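Zapatillas Cluken para andar por casa: mi opinión después de todo el invierno

Reseña publicada el 2021-06-11 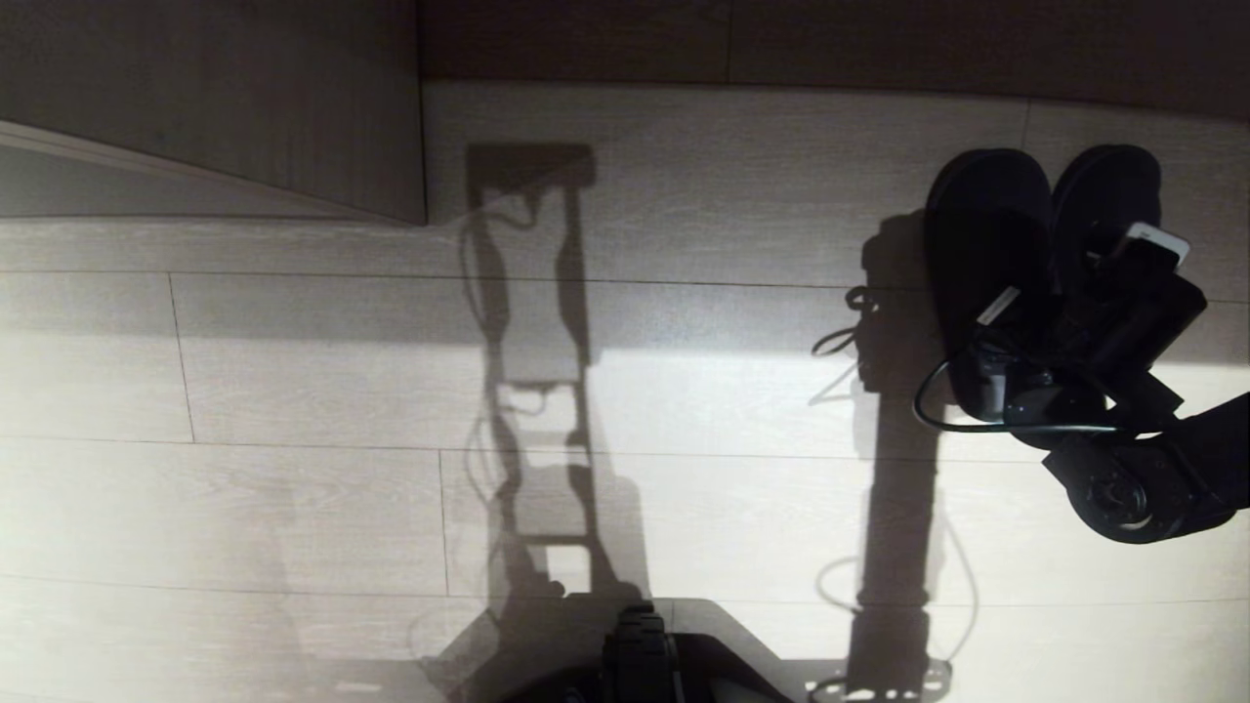 ¿Merece la pena tener unas chanclas de pala solo para estar en casa?

Depende del suelo y de lo que uno camine dentro. En un piso con laminado, donde se oye todo y se marca todo, yo diría que se agradecen desde el primer día.

Llegué a las Cluken por mi cuñada, Aparecida Tavares, que las lleva hasta para bajar la basura. Yo venía de unas Dalano de felpa, calentitas, sí, pero que a los dos meses estaban aplastadas y resbalaban como patines en el pasillo. ¡Menudo cambio! Las Cluken son negras mate, abiertas por delante, de tira ancha y sin dibujitos, y me gustan justo por eso: van con todo y no parecen de abuelo (aunque lo soy, y a mucha honra).

Lo mejor es la pisada. La suela tiene cuerpo, cede un poco en el talón y vuelve a su sitio, y después de una tarde entera cocinando de pie noto las rodillas mucho menos cansadas. Además no hacen ese chancleteo que desespera a los vecinos de abajo - el mío, por lo menos, ha dejado de comentármelo en el ascensor. En el laminado agarran bien y no han dejado ni una raya negra, que era mi gran miedo con un suelo tan claro.

La tira viene algo dura. Los primeros 3 días me rozó el empeine y tuve que ponérmelas con calcetín, luego se amoldó y hasta hoy. De talla van grandes: si estáis entre dos números, coged el pequeño. Yo pedí el de siempre y me sobra un dedo por detrás, nada grave, pero en las escaleras se nota.

Para limpiarlas, agua templada, un chorrito de jabón y 15 minutos al aire. El negro mate coge pelusa con mirarlo, eso sí, y en un suelo blanquecino la pelusa luego acaba por todas partes. Un paño húmedo cada par de días y listo.

Las compré en abril del año pasado en la tienda Amaral del barrio y siguen enteras, sin grietas ni bordes levantados. Ya he encargado otro par para las visitas, que en mi casa se entra descalzo y siempre hay alguien pidiendo algo para los pies.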